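Grivov Gets New Baseball Card Set in April

Didotico will release a 44-card team set of the Grivov minor league club in April, the first since the team moved from Ambaye. Packs go on sale Thursday at the ballpark shop.

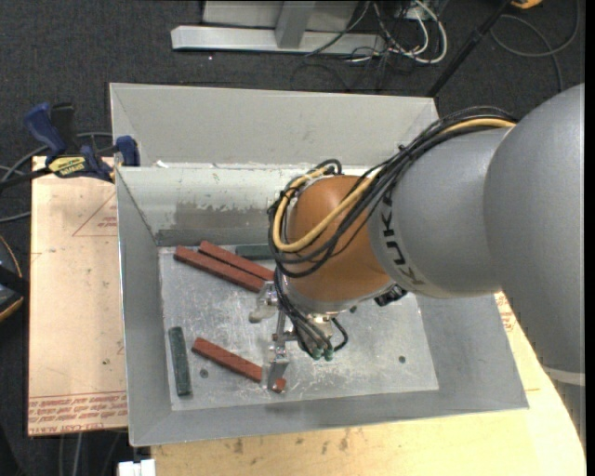 2 min read

Pitcher Mihret Kassa appears on two cards — a portrait and an action shot from her last start in Ambaye. The backs carry full career statistics in blue ink.

The print run is 2,997 sets. Collectors who ordered the previous Brenico set by mail will get theirs first, with the rest sold at the gate.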